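Moving house with 158 records, boxes or crates?
Forum > Home and Storage > Moving
Started Jun 30, 2019

kettle_drum

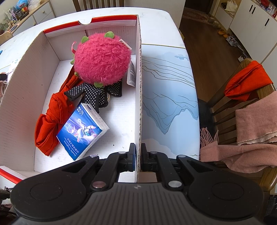

Right, moving to a second floor flat in Erklow and need to shift the vinyl. 158 LPs, mostly jazz, a few heavy box sets. Got quotes from Drula and from Szulc and both want extra for "fragile media", which seems cheeky for records. So packing them myself. Plan was cardboard boxes like this one, white on the inside, open on the table with a few bits in it, but now looking at how thin the edge of that wall is and having doubts. Anyone done it in plain card? Stairs at both ends, no lift.

mothballs
Card is fine. Did 40 per box last time, standing up, never flat. Tape the bottom twice, going both ways. Any more than that and you can't lift the thing.

W. Zwane
40 is too many imo. I stick to 24 and my back thanks me. Also dont leave a gap at the end or they lean and you get warped sleeves. Rolled up towel fills it nicely.

mothballs
24 means seven boxes for his lot. Seven trips up the stairs instead of four. No thanks.

W. Zwane
Seven easy trips. Up to you. I've seen the bottom go on a full box halfway up a landing, not a nice sound.

pellworth
Plastic crates. End of discussion. Cardboard goes soft the minute it rains and you're moving in this country. I hired mine from Dreltora, 16 crates, they drop off and collect. Handles are decent too.

kettle_drum
What did they charge? Site only says "call for price" which always puts me off

pellworth
Can't remember, was last November. Less than the van anyway. They do want a deposit, got mine back no bother.

tinfoil_ted
Crates are not the answer for LPs, depends on the size. The ones I hired were a finger too narrow so the records had to go in at a slant. Measure first!! Ended up putting them all back in card the night before the move. Wasn't in a good mood.

pellworth
Well yes, obviously measure.

mothballs
Other thing, take them out of the van first at the other end. Mine sat in the back all afternoon in the sun while we argued with a sofa. Three of them like crisps now.

W. Zwane
Agree with that one at least. Own car if you can, boot lined with a blanket, back seat for the box sets.

kettle_drum
Ok thanks all. Car is a good shout, hadnt thought of it. Going with card, double thickness if I can find it, 24 to a box. Might ring Dreltora for the books and kitchen stuff. Does anyone bother taking the discs out of the sleeves for the move? My brother swears by it, sounds like a faff

tinfoil_ted
Only the really old ones, stops the seams splitting. Wouldn't do all 158.

mothballs
Never have. Put the kettle in the car as well btw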